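House rules for pretend houses

I've been promising to write up our simulation room rules since September, mostly because Zuzana Hrnčiar keeps asking me whether they are written down anywhere and I keep saying "sort of." They've lived on a whiteboard, in two email threads and in my head. So, with a mug of tea and a free Thursday evening, I'm finally putting them in one spot. Bear with me, I do ramble (those of you who have been reading for a while know this already!).

For the newer folks: I spend my days on household tasks for two-armed robots, and most of that work starts in simulated rooms. We call the project Nesville, after nothing in particular. The rooms come out of a tool we named Bimgate, and each one gets reviewed by a person before any episodes from it are allowed into the training pool. That review is what the rules are for. It used to be me squinting at a screen and saying "yeah, fine," and I'm a little embarrassed by how long I got away with it.

The first rule is to look at the room from where the robot is. I love the free-floating editor camera as much as anybody, you can swoop around in it like a bird, but the policy never gets to swoop. It gets whatever the robot's own viewpoint gives it, body and arms and odd angles included. So a reviewer has to open that view before signing anything, and has to leave it as it is. Please don't rotate the picture level to make it easier on your neck. I did that for months and I was approving a nicer room than the one the robot was working in.
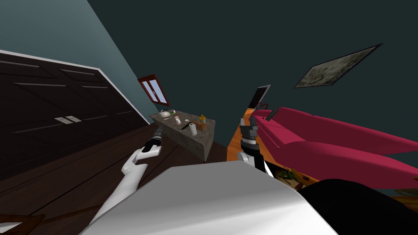 Robot's-eye view of one of our rooms, with the counter at the back and the pink sofa on the right.

The second rule is about sharp things, and I know it makes some people roll their eyes. A simulated knife can't cut anyone. Fine! But habits learned on a pretend counter go along for the ride when the same policy gets loaded onto hardware, and I'd like those habits to be decent ones. So any room with a knife on a work surface gets flagged as a knife room, whether or not the task has anything to do with the knife. If the task is to fetch the paper towels and the knife happens to be lying next to them, the flag goes on. Knocking the knife counts as a failed episode, even when the towels arrive beautifully. Zuzana wanted a softer version where a small nudge was allowed, and we went back and forth over it through a whole lunch, and I'm glad to say I was stubborn. We may revisit it. She is very persuasive.

Third, write down what the object is called, once, and stick to it. We had one room in which the same item was a kettle in the task text, a teapot in the object list, and "pot_white" in the scoring script. Three people had worked on it and every one of them was being perfectly sensible. The poor scoring script just shrugged and marked everything wrong. Out of 241 rooms in the last big review, that sort of naming muddle was the complaint I typed most often, and it takes a minute to fix when the room is new and an entire afternoon when it has been copied into fifty others. Ask me how I know.

The fourth rule is the one I care about most, so I'll slow down. Don't tidy a room just so the robot can have an easier time of it. When you build a scene you get fond of it, and you start nudging things apart so the grippers have space, and pretty soon you've built a shop display. Real kitchen counters have a jar where you wanted to put your hand. Leave the jar. If a task can't be done at all with the jar there, then the task text should change, and a note should go in the log saying who changed it and why. I want that note even when the change is tiny, maybe especially then, as the tiny ones are what I can never reconstruct later. 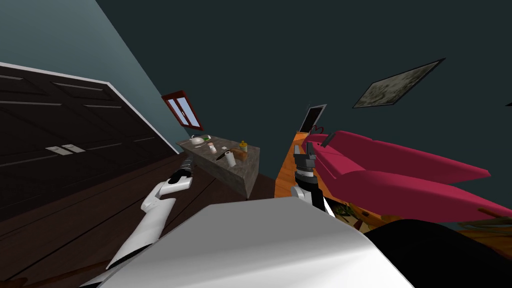

The other half of that rule is that the stuff at floor level stays in the review too. It's so easy to spend all your attention on the work surface, where the action is, and skip whatever is low down near the furniture. I now go floor first, then furniture, then the counter, then walls, and last of all the arms themselves. There's nothing magical about the order. I picked it on a slow morning and it stuck, and when I do it differently I miss something.

Fifth, a second reader. Every room gets two sign-offs, and the second person isn't shown the first person's notes until they've finished their own. We borrowed this from Mikilska, the lab where I worked before, where it was used for wiring checks. It felt terribly slow to begin with. It still feels slow, if I'm being fair, but the two sets of notes disagree often enough that I've stopped grumbling.

There's a half-formed sixth rule about how far a sofa should be allowed to crowd the arms, which I keep calling the Ivanov rule after the room set where we first argued about it. I don't have wording I like yet. Something about leaving clearance for the elbow as well as the gripper, because everybody remembers the gripper. If you've got a version that works for your own rooms, I'd dearly love to read it, so do leave it in the comments or send me an email. Zuzana has already volunteered to do the second read.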